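Flesero Clear Desktop File Holder, three slots
Reviewed Sun 12 March

I have a weakness for thick books and a table with nowhere to put them. For years my system was the pile, which works until you need the one at the bottom. So I bought the Flesero, a clear acrylic rack with four upright dividers and three open slots, and I have lived with it since February.

Out of the box

No assembly, which I mention because the last rack I owned came with a hex key and a grudge. The Flesero arrives in one piece under a protective film that peels off in strips the width of a fingernail. Set aside an evening and some patience.

Clear was the right choice. I had a black wire one before and it made the table look like an office supply closet. You see straight through this one to whatever is behind it, in my case a folding chair and a beige wall, so I can't claim the view improved.

Fitting real books in it

Magazines and folders drop in and lean a little. Thick books want a bit more thought. I bring mine in at a tilt, get the bottom edge started between two dividers and then let it stand up straight. Shove it in flat-on and you will whack a divider, and the noise is much more expensive than the rack. 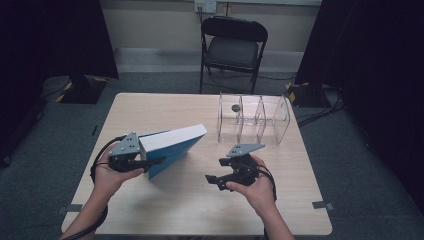
Stability

Good when loaded, so-so when empty. With a single fat book in an end slot it will creep if you bump the table, and my friend Sebastião Tavares bumps every table he meets. Put the heaviest one in the middle and the problem goes away. I stuck felt dots under the base anyway - they cost almost nothing and the table is wood-grain and shows everything.

Cleaning

Fingerprints, constantly. A damp microfiber cloth handles them. Skip paper towels unless you like fine scratches.

Would I buy it again?

Yes, though I'd want a fourth slot. The Osach version has one and also has a base that flexes like a diving board, so I sent it back. Clakmont makes a heavier model that I haven't tried - if anyone has, the comments are open.

Four stars out of five. The missing one is for the film.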